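Flandano Household Textile Care Records
README and data card, version 2

Overview

The Flandano records are a collection of written notes on how households wash, dry, mend and store clothing and bed linen. The collection holds 2,000 entries from 300 households in two towns, Jultport and Clillard. It is maintained by the Su Archive and is offered for teaching, local history and research on domestic work. This card was last revised on 23/06/2026.

What an entry contains

Each entry covers one item and one occasion of care. The fields are as follows.

item_type: the kind of garment or linen, in the household's own words
fiber: as given on the care label, or "unknown" where the label is missing
color_group: light, dark, mixed or patterned
wash_method: machine, hand, spot cleaning or none
wash_temp_c: the temperature in degrees Celsius, left blank for hand washing
dry_method: line, rack, flat, tumble or other
repair: free text
storage: free text
town: J or C

The most common value of wash_temp_c is 30. Blank values should not be read as cold washing. Households that washed by hand were asked to describe the water in the free text, and most did so in a word or two.

How the notes were gathered

Households kept a paper booklet for one month, in July, and returned it by mail. Staff of the Su Archive typed the entries as written. Spelling was corrected only in the fields with fixed values; the free text keeps the writer's spelling, abbreviations and crossings-out, the last marked with square brackets. Where a booklet covered a set of items on one line, such as "all pillowcases," the line was kept as a single entry.

Outerwear was the hardest group to record. A coat or jacket may be brushed, aired or wiped many times before it is washed, and households differed on which of these was worth writing down. The booklet asked that garments be laid flat with the sleeves out before the label was read and any repair noted. Fastenings have their own line in the repair field, and lined garments may have two fiber values separated by a slash.

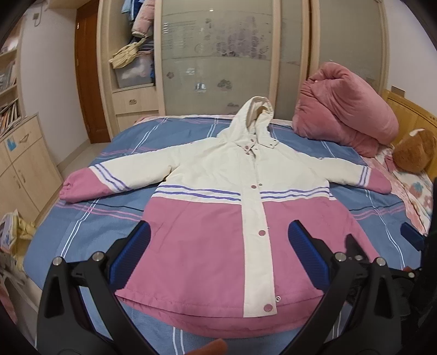
Clillard Mending Circle wrote to the archive after version 1 that the repair field undercounts small jobs. In our town a loose snap or a dropped hem gets fixed the same evening, the letter said, and no one thinks of it as a repair, so it never reaches the booklet. The circle asked that the instructions say so plainly.

The archive accepts this point. Version 2 adds a column, minor_repair, filled in from a second reading of the free text. It takes the values yes, no and unclear. The original repair field has been left as it was so that earlier work can be reproduced.

Known limits

The notes cover a single summer month. Heavy coats, wool blankets and flannel sheets appear seldom, and those that do appear are mostly being put away. Line drying is likely to be more frequent than it would be in winter. The households chose to take part and should not be treated as a sample of either town.

Entries from Jultport tend to be longer than those from Clillard. The Jultport booklet had a wider comment box - a printing matter that was noticed only after mailing. Comparisons of text length between the towns are not advised.

Privacy

Names, street addresses and laundry marks have been removed. A household may ask for its entries to be withdrawn at any time, and withdrawn entries are left out of the next version.

Use and citation

The records may be copied and adapted for noncommercial purposes with credit to the Su Archive. Please cite the version number. Corrections may be sent to the archive's records desk with the entry number and the field concerned.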